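The Happy Art of the Well-Folded Pile

By Yamila Ojeda

I came to folding late, and I came to it through a drawer that wouldn't shut. It was January, the drawer was full of sweatpants, and my neighbor Rozália Jireš, who was only over to borrow a cake pan, pulled the whole mess out onto my table and showed me what she does with hers. Five minutes later the drawer closed with one finger. I've been a hopeless enthusiast ever since!

Rozália starts all pants the same way: one leg laid over the other, seams smoothed, the whole thing running flat across the table. Knits are the tricky ones. The legs behave, but the waist wants to bunch up, and if you start folding before you've dealt with that, the lump follows you all the way to the end.

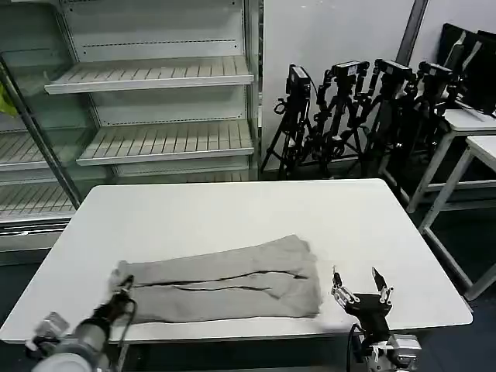 Gray knit pants folded lengthwise, with the waist still to be smoothed.

She presses the waist out with the side of her hand, brings the hems up to meet it, then folds again in thirds. What you get is a soft little brick that stands up by itself (mine fell over for a week, so be patient). Stand them in a row and you can see every pair you own.

A good surface helps more than any gadget. Beds are too soft and couches are hopeless. You want a plain table, hip height if you can manage it, with enough room to let a leg or a sleeve lie out straight.

Laundry day in a house with kids is never only clothes, of course. Stuffed animals turn up in the basket too, and I've grown very fond of doing them in the same session.

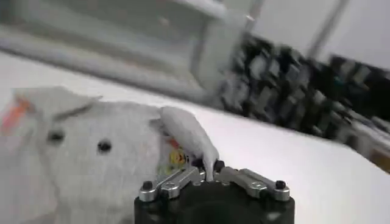 Plush needs a different kind of attention. Gergely Bárány, who ran the toy counter at Leemans for years, taught me to fluff the pile with my fingers while the toy is still a bit damp, working from the belly out to the paws. Ears get coaxed back into shape last. Read the label before you wash, and leave it on, however scruffy it gets – you'll want it next time.

Then there are T-shirts, my favorite part. Lay the shirt front side up first and give it a good look. Is the collar even? Are the sleeves lying flat? A gentle tug at both shoulders takes out most of the creases, and it's oddly satisfying every single time.

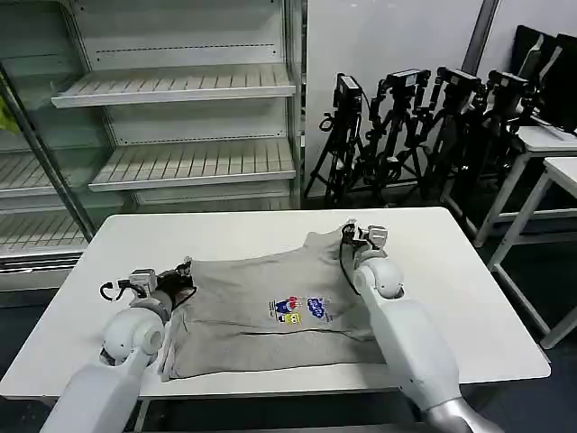 Kids' shirts with a print on the chest deserve a fold that leaves the picture showing. Turn the shirt over, bring each side in to the middle, tuck the sleeves back, and fold up from the hem. Flip it and there's the design, right on top, easy for a five-year-old to find before school. My nephew Tavion can now put away his own shirts, and he's fierce about which one goes in front.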